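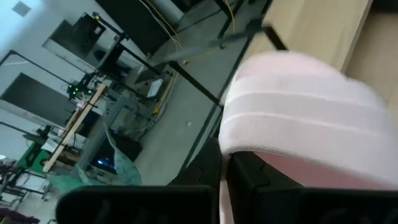
What is the best way to wash a mesh or open-knit piece without pulling it out of shape?

Cool water, a mild detergent and a zippered wash bag, on the shortest cycle the machine has. Lay it flat on a towel afterward, pat the edges back to where they were, and leave it alone until the next day.

## The Kerbridge fabric table

This is the knits and mesh section of our fabric pages. Geert Smits sorts the donations at Kerbridge and Lies Nijs writes the notes. The section was last updated on Sunday, April 30, 2023, and the next update is planned for September.

**Pink and white mesh.** Soft, with pale ribs running across it and a deeper pink in the lower part. It folds into a rounded shape and doesn't hold a crease.

### Notes on soft mesh

**Folding.** Fold in thirds, then once across. Rolling also works and takes less space in a drawer. Don't hang mesh on a thin hanger – the weight pulls the shoulders down and the marks stay.

**Snags.** Don't cut a pulled loop. Turn the piece over, push a blunt needle through from the back, and draw the loop to the wrong side. Stretch the fabric a little in both directions and most of the pucker goes away.

**Sewing.** Use a ballpoint needle and a narrow zigzag. Put tissue paper under the fabric if the machine chews the first few stitches, and tear it off when the seam is done.

**Color.** Wash pinks separately the first two times. After that they can go in with other light things.

**Storage.** Keep mesh away from zippers, hook-and-loop tape and anything with a rough edge. A cotton pillowcase is fine for a small stack.

### Sorting and pickup

Knits and mesh go in bin 12, wovens in bin 16. Offcuts smaller than a hand go in the scrap bag by the door and are used for stuffing. Pieces can be reserved for four weeks, after which they go back on the table.

Pickup is in room 106. Ask for Geert, or leave a note with your name and the name of the fabric. Bring your own bag.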